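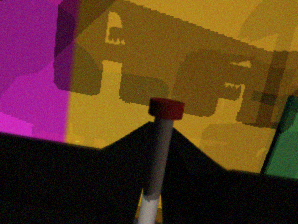
Lecture : 2 min

On cherche des pilotes (oui, des pilotes !) pour notre robot en simulation

Je m'occupe de la collecte de démonstrations chez Dramer, et j'ai besoin de monde. Le principe tient en une phrase : vous prenez les commandes d'un bras simulé, vous faites la tâche à votre façon, et on enregistre tout pour que notre modèle apprenne à la refaire. Le projet s'appelle Kekton, il tourne depuis février, et il nous faut 2 000 démonstrations propres. On en a 400. Voilà, vous comprenez pourquoi j'écris.

Concrètement, vous travaillez devant un écran, avec une manette à six axes qu'on vous prête. Vous voyez ce que voit le bras, donc des couleurs franches, des ombres un peu partout et la pince qui mange tout le bas de l'image. Ça surprend les dix premières minutes, puis on s'y fait très bien ! On change exprès les couleurs et l'éclairage d'un essai à l'autre, alors ne soyez pas étonné si le décor passe du jaune au magenta.

Les tâches, ce sont des petits gestes : approcher une pièce, s'aligner, saisir, reposer. Il y a 23 variantes pour l'instant et j'en rajoute dès que j'ai un moment. Vous avez le droit de rater. Les essais manqués, on les étiquette et on les garde à part, je vous demande juste de ne pas les effacer vous-même (c'est déjà arrivé, j'ai un peu pleuré).

Qui peut venir ? Toute personne majeure, à l'aise avec une souris ou une manette, droitière ou gauchère. J'aimerais beaucoup avoir plus de gauchers, d'ailleurs. Pas besoin de savoir coder. Si vous avez joué à des jeux de grue ou conduit un chariot élévateur, dites-le-moi, ça m'intéresse ! En revanche, si les images qui bougent vous donnent vite mal au cœur, je vous le déconseille.

Une séance dure 2 heures, pause comprise, dans nos locaux de la rue Lecomte, au deuxième étage (sonnez à Minstead, notre nom n'est pas encore sur l'interphone). Chaque séance est payée, même si rien ne marche ce jour-là, et on rembourse les transports. Vous pouvez venir une seule fois ou revenir toutes les semaines, c'est vous qui voyez.

On enregistre les mouvements de la manette et les images de la simulation, rien d'autre : ni votre visage, ni votre voix. Vous signez un accord en arrivant et vous pouvez retirer vos données plus tard par simple courrier.

Pour vous inscrire, passez par le formulaire du site avec vos créneaux préférés et votre main dominante. Je réponds moi-même, en général le soir. Les inscriptions sont ouvertes depuis le 2021-09-07 et il reste des places en matinée.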